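Sorting out the test tubes

Posted by Hayley Lightfoot, Wednesday, August 23, 2023

My niece Poppy is keen on mixing colours, and I said I would have a proper set of glassware ready before term starts. I had a box of odds and ends from the old Lyons sale and spent yesterday afternoon going through it on the white table. The whole box cost me £18.

The tubes are not all one shape. Some are the ordinary kind, and there are conical ones that narrow to a point, which I like better for small amounts. A few drops of coloured water make a decent show in the tip, where they would be lost in a wider tube.

Yellow and blue were the first two colours I made up, from food colouring and tap water.
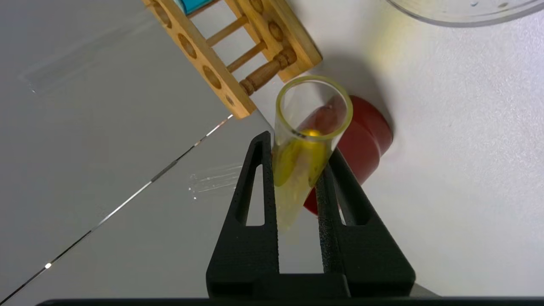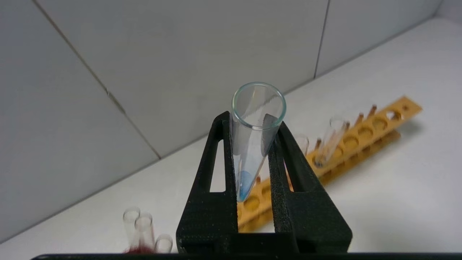 Racks

I wanted wooden racks because the wire one I had from Skama scratched everything it stood on. The thing to look for is a row of pegs as well as the holes. Holes are for tubes in use. Pegs are for drying, with the tube turned upside down over the peg so the water runs out. I used to dry mine on a tea towel and they rolled off the draining board – I lost nine that way one November.

Wash the racks by hand and don't leave them to soak. A wipe with a damp cloth is enough most of the time.

Washing the tubes

Rinse them as soon as you have finished. Yellow comes out easily, but blue leaves a ring if it stands overnight. I use a thin bottle brush and warm water with a little washing-up liquid. The brush won't reach the bottom of the conical ones, so those get a shake with a few grains of rice.

I still need a red, and labels that stay on.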